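Popular Music and Its Industries
Week 7 handout: Ownership of recordings
Tutor: Heather Wihongi

1. Two rights, two owners

A released track carries at least two copyrights. One covers the song (melody and words), the other the sound recording, usually called the master. A band may own the first and hold nothing in the second. Most label contracts transfer the master in return for an advance.

2. Case: Mahuika, "Plonduvier"

The group signed to Tevorik for two albums. The second, Plonduvier, runs to 58 minutes over 16 tracks. Tevorik paid for the sessions and then asked for a shorter edit — the contract allowed this, under the clause on "commercially satisfactory" delivery.

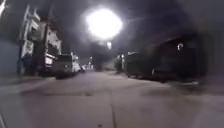

The band declined. Under the reversion clause, a master left unreleased for a set period could be bought back at cost. They did so and licensed it to Protumton, a smaller label, for a fixed term. The first vinyl pressing was 1,897 copies.

3. Terms to know

Advance: money paid early and recovered from royalties.
Reversion: return of rights to the artist.
Licence: permission to use a recording, with ownership unchanged.

4. For the seminar

Read the sample contract, clauses on delivery and reversion only. Mark any wording that leaves the decision to one party. Bring your notes from the May session on publishing.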